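From: Ningsih Nasution
To: Lau list
Date: 07/01/2018
Subject: Re: [Lau] Anyone get to the Okside open day?

Hello all,

Yes, I went, and I'm still going on about it to anyone who'll stand still. Quoting the original so I answer the right things:

> Has anybody on the list been to see the Okside lot? I gather they
> had the doors open and were letting people get right up close to
> the arm. I'm wondering whether it's worth the train fare when they
> do the next one. Mainly I'd like to know:
> - is it a real demo or a slide show with a robot parked next to it?
> - are they still using the two-finger gripper?
> - can you ask proper questions or is it all hand-waving?
> Also, did anyone from Grena turn up? They said they might.

It's a real demo. There were slides, but they lasted as long as it took the kettle to boil, and after that we were all in the back room with the arm. It's a smaller room than I'd pictured and it was packed, so if you go to the next one, get in early and stand on the window side. From the door all you see is other people's coats.

The two-finger gripper has gone! They've got a proper hand on it now, a big black thing with pale pads at the fingertips, and the job they've set it is picking cloths out of a plastic basket on the floor. I know that sounds dull. I thought so too when I read the notice, and then I spent most of the afternoon watching it. Cloth is horrible stuff for a robot. A block is the same shape every time you look at it, but a duster lands differently on every drop, and the hand has to work out where there's a fold worth pinching without scrabbling at the bottom of the basket. 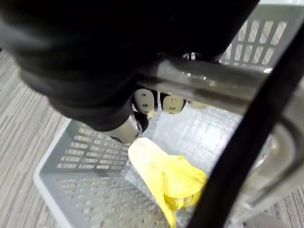 What I liked was how open they were about the failures. They keep a tally on the whiteboard, and it stood at 926 tries when I came in. They want 1,000 before they change anything in the software, so that they've got a fair set to compare against. When it missed, the chap running it simply wrote the miss down and let it go again. No fiddling with the basket to make it easier, which I've certainly seen elsewhere (the people who were at the April do will know exactly which stand I mean).

On questions: ask whatever you like. I asked why they'd gone for a slotted basket when a plain tub would surely be simpler, and got a very good ten minutes on it. They want the clutter. If the software can tell a bit of cloth from a grid of holes with light coming through, they reckon a plain tub will be easy later on. Somebody else wanted to know how hard it squeezes and was invited to put a sleeve in with the arm turned right down. I had a go too. It's gentler than I expected, a bit like a dog that's been told off for snatching.

The part I'd warn you about is the noise. The arm is quiet enough, but they run a fan for the computers and you have to lean in to hear anything. I also never got a straight answer about the Fesska controller, whether it's the old one with new firmware or a new board altogether. Two people told me two different things. If anyone here knows, please say, as I'm trying to decide whether to hang on to ours.

Nobody from Grena that I recognised, sorry. There was a sign-in sheet with room for 60 names and it was nearly full when I left, so I may well have missed them.

Is it worth the train fare? I'd say so, if you can stay for the afternoon. Popping in for half an hour won't do it, you'll catch three or four picks and then they'll stop to reset. Take a sandwich as well, the café on the corner was shut.

I've got four pages of notes, mostly on how they choose the grasp point, and I'll type them up if there's interest. My handwriting gets pretty wild towards the end so give me a few days.

Ningsih

_______________________________________________
Lau mailing list
To leave the list, send a message with "unsubscribe" in the subject line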